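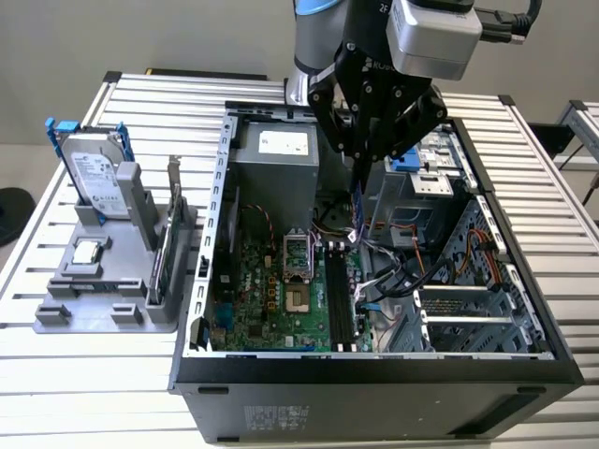
Stikel Parts Holder and Roltetti Slatted Bench: A Long Weekend with an Old Desktop

Posted Jun 22, 2018 in Workshop and Bench

I have taken apart more old desktop computers than any sensible person should, and for most of those years my system for keeping track of the pieces was a soup bowl and a dish towel. The bowl held the screws, the towel held everything else, and sooner or later I would lift a corner of the towel and something would go skating under the radiator. So when I finally gave in and bought a proper holder, and then (one thing leads to another!) a proper bench to stand it on, I promised myself I would use them for a good long while before writing a word.
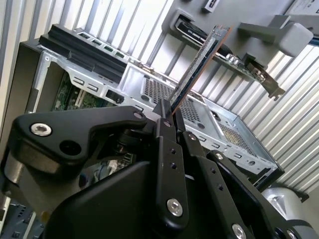
3 min read

The Stikel holder cost me $45 and came in a plain box with no instructions, which had me turning it around on the kitchen counter for a while trying to decide which end was the front. It's a gray 3D-printed piece with shaped places for the parts: a tall slot at the back where a hard drive can stand upright, a pocket in front for the processor, and a narrow slot off to one side that takes a card standing on edge. You can see the print lines if you go looking for them, and there was a little whisker of plastic inside the front pocket on mine that I took off with a fingernail file. After that, no complaints about the finish.

What I like best is the rear slot. The Seagate drive in this old tower wears a blue caddy, and I had fully expected to have to take the caddy off every time. It stands up in there with the caddy on, tabs and all, and you can lift it straight out again without bumping anything in front. Laying a drive down flat on a towel always made me nervous, especially with a cup of coffee nearby, and I am never very far from a cup of coffee.

The processor pocket is good too, though I would have made it a touch deeper. The chip sits there with its silver lid showing and it's easy to pick up by the edges. I just find myself wanting a small cover for it on days when the dog comes through.

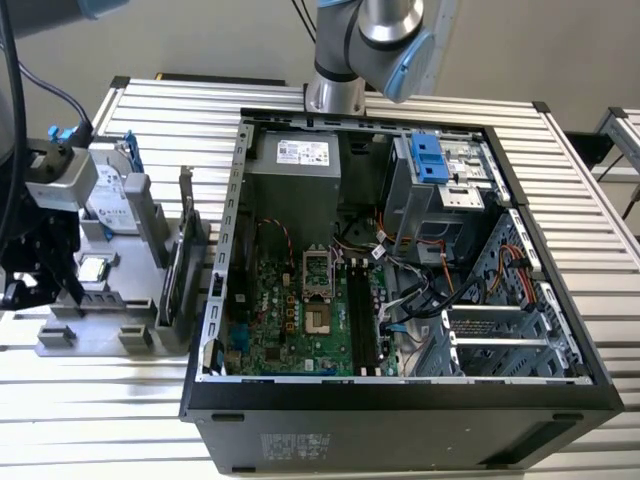
The bench

Now for the bigger purchase. The Roltetti bench was $239, plus an afternoon of putting it together on the floor with the radio on. The top is aluminum, in long parallel slats, and I'll admit I bought it partly on looks. It's pale and bright, and after years of working on a dark old dining table it was lovely to have a surface where a black computer case stands out so clearly. A full tower lies down on its side with the parts holder to the left of it, and that's how I've come to work every time: case in the middle, parts on the left, coffee banished to the windowsill.

The slats do have a drawback, and if you work with small screws you will meet it in the first hour. Screws love a groove. They roll in, line themselves up very prettily, and then you have to coax them out with a magnet or the corner of a business card. I now keep the soup bowl on the bench for them, so I suppose the old system hasn't been retired completely. 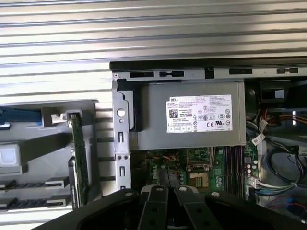 Power supply with its DELL label, and the processor socket below.

Old towers like this one are pleasant things to practice on, and a good test of a work area too, what with all those loose wires near the board and the drive cage taking up its own corner. With the parts out of my way I could take my time over the cables and follow each one back to where it started before I touched it.

I did look at the Nautiyal tray before settling on the Stikel, and it's a handsome thing, but it lays everything flat and takes up far more room. If you have a wide table and like to see all your pieces spread out, it may suit you better than it would me. For a narrower bench I'd pick the Stikel again, and I've already ordered a second one to keep by the other wall. The Roltetti I'd recommend a little more carefully: have a look at one in person first if you can, run your hand over the slats, and bring a few of your smallest screws along in your pocket.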